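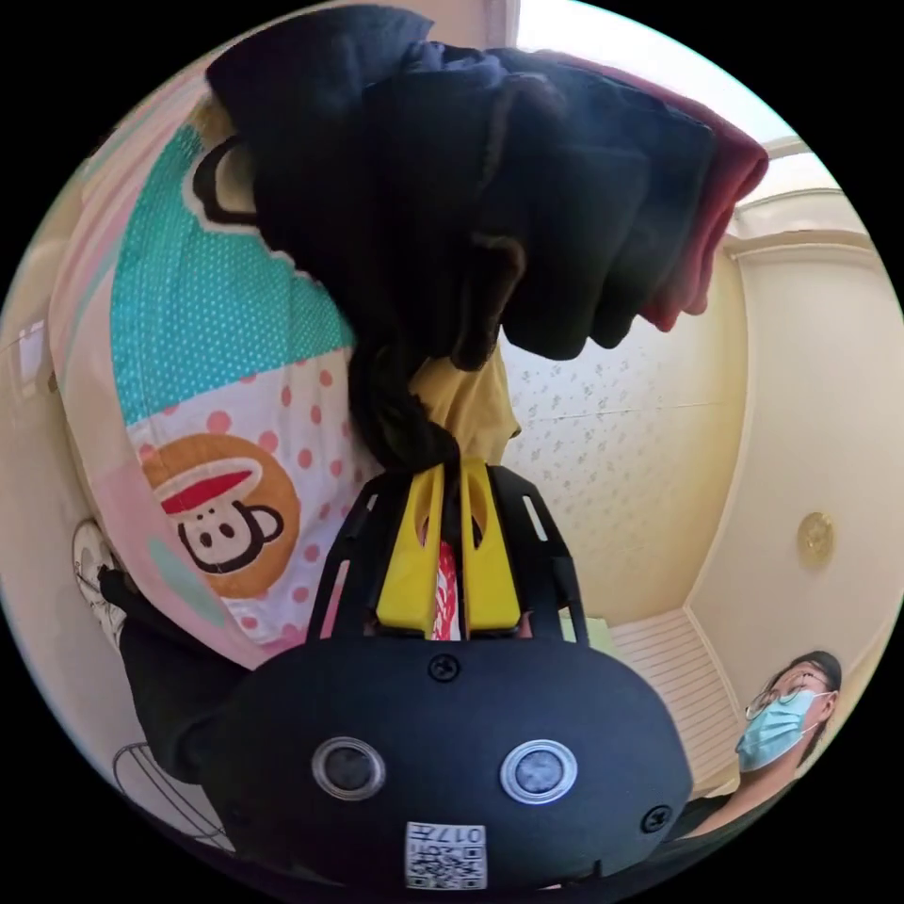 Laundry sorting

Laundry sorting is the household task of dividing clothes and linen into groups. The word covers two separate jobs. The first comes before washing, when dirty items are split by colour, fabric and soiling. The second comes after drying, when clean items are split by owner, by type and by the place where they are kept. In many homes the second job is done on a bed, and it usually runs straight on into folding.

Contents
Before washing
After drying
The bed as a work surface
Patchwork and patterned covers
Bundles and piles
Dust and lint
Laundries and shops
See also

Before washing

The most common division is by colour. Dark items such as black and navy are kept together, whites are washed alone, and a third load takes the rest. Reds and maroons are often treated as a group of their own, at least for the first few washes, as loose dye from a new red garment can turn paler cloth pink. Mustard, orange and other strong yellows are less of a risk but are seldom put in with whites.

Colour is not the only test. Towels and bed linen are heavy when wet and may be washed apart from light clothing. Wool, silk and anything with a delicate trim is taken out and washed cool or by hand. Heavily soiled items, such as work trousers or sports kit, may be soaked first.

Pockets are emptied at this stage. Zips are closed, buttons are generally left undone, and printed T-shirts are turned inside out. Duvet covers are fastened before they go into the machine, or smaller things work their way inside and come out in a damp ball.

A survey of 423 households by Vuvent, a maker of laundry baskets, found that most had two baskets or fewer and that sorting by colour was done on the floor in front of the machine. The same survey found that the household's own name for each load ("darks", "coloureds", "the good wash") varied a great deal, even between people living at the same address.

After drying

Clean laundry is normally brought from the line, airer or dryer in one heap. The usual order of work is to lift out the largest items first. Sheets, blankets and covers hide small things, and once they are gone the socks and underwear can be seen. Large items are also easier to fold while there is still clear space to lay them out.

What remains is divided by owner in a family home, or by type where one person lives alone. Some people fold each item as they pick it up. Others make unfolded piles first and fold one pile at a time, which takes more room but means that the same fold is repeated over and over. Neither way has a fixed name, although housekeeping courses in Clurnberg have taught them as "single pass" and "double pass".

Items that need ironing are set aside, usually over the back of a chair. Repairs make another pile, and odd socks a third.

Dark clothing causes particular trouble at this stage. Several black or navy garments lying together are hard to tell apart, especially in the evening under a yellowish bulb, and sorting them near a window is the standard advice. Navy and black socks are the best-known case.

The bed as a work surface

A bed offers a large, soft, flat area, often larger than any table in the home, and it is close to the drawers and wardrobe where most of the clothes will end up. Its height suits some people and not others. A low bed means bending, and many people kneel beside it or sit on the edge.

Beds pushed into a corner can be reached from one or two sides only. In this case piles are built from the far side outwards, with the last and nearest space kept for folding. Where the bed stands by a window, the daylight falls on the cloth and shows up stains that have survived the wash.

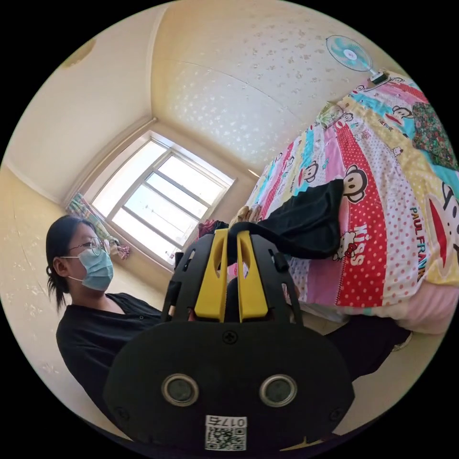 The bed is made before sorting starts, and the cover is pulled flat. A wrinkled cover makes it harder to smooth a shirt. Pillows and soft toys are pushed up to the head of the bed or put on the sill. Leaving the cover on also protects the sheets beneath from lint and from anything that has come off the line with a bird mark on it.

The main drawback is that the job has to be finished before bedtime. Piles that have not been put away are moved to a chair or to the floor, where they tend to be knocked over and mixed again.

Patchwork and patterned covers

Many everyday bed covers are patterned, with stripes, blocks, flowers or dots. Polka dots in white on pink or turquoise are a common choice for children's rooms and spare rooms, and are often combined with plain panels in a patchwork style. Printed covers copy the look of patchwork on a single piece of cloth, while true patchwork is sewn from separate pieces.

For sorting, a plain cover is the easier background. Small bright items can be lost against a busy pattern, and a dotted sock on a dotted quilt is easily passed over. Dark clothes, by contrast, stand out well on a light or bright cover. People who sort on a patterned bed sometimes spread a plain sheet over it first.

Quilts themselves are awkward to wash. A thick quilt may fill a domestic drum completely, and it should be able to move freely or the middle will stay dry. Red and pink pieces in older patchwork may not be colourfast and can be tested with a damp white cloth pressed on the seam.

Bundles and piles

A bundle is a group of items gathered up together without folding. Bundles are quick to move but crease the cloth, above all where it is gripped. Cotton and linen hold these creases; jersey and most synthetic knits drop them after an hour on a hanger. A garment of a different colour is often carried along in a bundle unnoticed, and it is worth shaking each one out over the bed.

Piles of folded clothing are stable up to a certain height, which depends on the cloth. Ten T-shirts will stand; 10 slippery nightdresses will not.

Dust and lint

Shaking and folding dry cloth releases lint and house dust, and blankets that have been stored for a season release more. People with allergies may wear a face mask, open a window or do the shaking outdoors. Black fabric shows lint most clearly and is brushed or rolled last, after the towels have been put away.

Laundries and shops

In commercial laundries sorting is done at long tables or over wheeled bins. The Lynch laundry at Londell handled almost 1,000 pieces a day from boarding houses, each marked with a cotton tag, and had a sorting room with pigeonholes for 200 customers. Darks were checked on the bench nearest the windows.

See also
Airing cupboard
Clothes folding
Ironing
Patchwork
Quilt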